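Elbridge back lanes by bike, is it worth the detour?

reg_tran
Posted Jul 4, 2021
Finally did the loop everyone kept telling me to do! Out of Elbridge on the main road, then the little paved lane toward Fluden and home past the reservoir. Reginald Tran, convert. I've lived here 9 years and always took the highway shoulder like a fool. So quiet, and I heard more birds than engines (one tractor, very polite driver).

I was on my old steel bike with 28s and never wished for anything wider. Stopped at the bakery in Fluden for a cheese roll, then had another cheese roll.

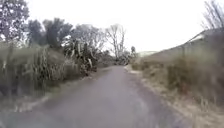

What I want to know is whether to keep going to Tuvitz next time or turn at Fluden again. My legs say turn, but I've heard the climb is gorgeous and I'm feeling brave.

hillsnail
Tuvitz, no question! It's 269 meters of climbing from the bridge and it never gets nasty. Go early, eat something at the bridge, and enjoy the view over the orchards.

Zivko_G
Have to disagree with hillsnail. The climb is fine, the descent is the problem. Two blind bends and farm trucks that use the whole road. I'd do it the other way around, up from the Berisha side. Longer, but you come down where you can see.
Živko

hillsnail
Berisha side is a slog though, all false flat into the wind. I've come down those bends for years and just take them slow.

Zivko_G
Slow is good. Slow with a truck coming up is still a truck.

pannierpam
Both of you are right and I'd still send him by Berisha for a first go. The wind's only bad in November anyway. Reg, which bakery, the one by the church or the one with the green door?

reg_tran
Green door! Okay, Berisha it is, and I'll try hillsnail's way once I know the bends. Is there water anywhere after Fluden?

pannierpam
Tap behind the Berisha fire station. Let it run a bit first.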